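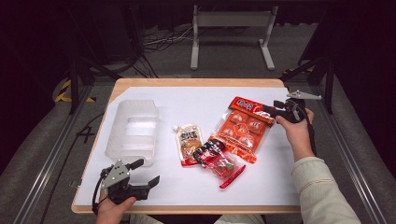 About Odico

Odico studies whether machines can do household and shop-floor chores, and publishes what it finds. The company was founded by Stuart Naylor, a packaging engineer, and Terence Tindall, who came from controls and motor drives. Work is split between two groups: Kettle, which covers chores in the home, and Jelline, which covers light work in shops and stockrooms. We do not sell robots.

What we work on

Our subject is the short chore: putting snacks into a bin, clearing a counter, restocking a shelf, folding a towel. These jobs take a person a few seconds each and very little thought. They are hard to automate for reasons that have little to do with strength or speed. The objects are soft, the packaging changes from one brand to the next, and the work surface never looks the same twice.

Packing groceries is the chore we know best. A spouted pouch bends when it is pinched. A small packet lies flat against the table and gives the fingers almost no edge to catch. A blister pack is stiff along one side and slick across the front, and if it overlaps something else, lifting it can drag the lower item along. Each package calls for a different grip, and the choice has to be made before contact.

Most of our task material starts with people. An operator works with a hand-held gripper in each hand, under the same limits a machine would have: two fingers per side, no palm, and a restricted view of the far side of the object. Operators find ways around these limits quickly. They tilt a pack before lifting it, or stand a tall item on end when the container is too low to hold it lying down.
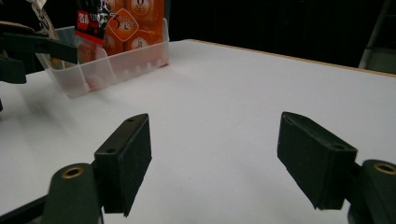 Finger design takes up more of our time than visitors expect. A wide, flat pad holds a carton well and handles thin film poorly. A narrow tip does the reverse. We have not found one finger that is good at both, and our current practice is to accept a slower grasp on thin film in exchange for fewer drops on everything else.

Can machines do chores yet?

Some of them, under conditions. Our position as of 8 Jun 2025 is as follows.

Moving a known, rigid item from a clear table to an open container is ready for supervised use. Mixed soft packaging is close, but a person still has to be nearby to clear faults. Cluttered bins, where items must be taken out from under other items, are not ready. Laundry is not ready either – a machine can fold a towel that has been laid out for it, and that leaves out most of the job.

We count a chore as done only when no person touches the work between start and finish. A Kettle trial is 500 consecutive attempts at one chore, with failures left in the results. In the last full trial on mixed snack packaging, 298 attempts met that standard. The remainder were mostly double picks and slips at the container rim.

Working with us

Odico takes on a small number of outside studies each year for stores, packaging firms and equipment builders. A study covers one chore and ends in a written report, including the cases that failed. Nilitz, a contract packing firm, was our first client and still sends us its awkward packages. The next intake opens in September. Inquiries about home chores go to Stuart Naylor, and inquiries about stockroom work go to Terence Tindall.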